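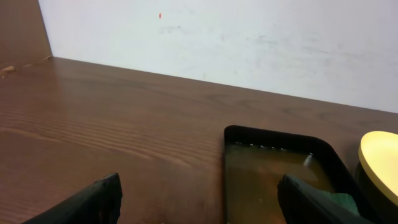
I've never believed in washing-up trays. The claim on the Grelard leaflet is that you fill one with a splash of water, squirt in the soap, and save up to 60 litres a week over running the tap. I don't know who measured that. What I do know is what brown water looks like in a black tray, with a green thing lying in it, and I wouldn't call it a cleaning product. You're meant to change the water when it goes murky. How murky? The leaflet has 16 pictures on it and none of them says.

My other complaint is that plates have to go somewhere while they wait their turn. On a draining board, fine. On a wooden table you start putting one half on top of another, and the crumbs travel. The table's the bit I'd worry about, too — reddish-brown wood with all that grain showing, and one slopped tray later you're looking up ring removers. I did once buy a bottle of Dritix for that. It smelt of pears and the ring stayed.
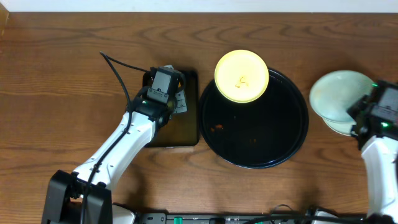 A reader in Miltmont wrote to tell me I was being unfair, and that she's washed up in a tray for 2 years without ruining anything. Her trick is to scrape every plate into the bin first and do the greasy pan last, with fresh water. She also thinks I use too much soap. She may be right about the soap.

I'm less sure about the scraping. If I'm scraping first, then soaking, then changing the water for the pan, that's three jobs where I used to have one, and the sponge still sits in the dirty stuff in between. 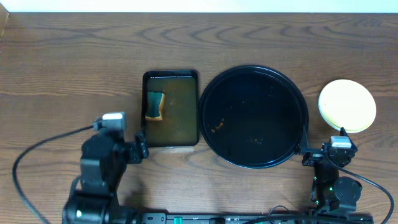
So I'm sticking with my old Enriquez bowl, which has a chip in it and lives in the sink. Sponge wrung out and stood on its edge afterwards, pan wiped with kitchen paper before it goes anywhere near the water. I'll try her fresh-water rule for the pan until August and see if I can be bothered to keep it up.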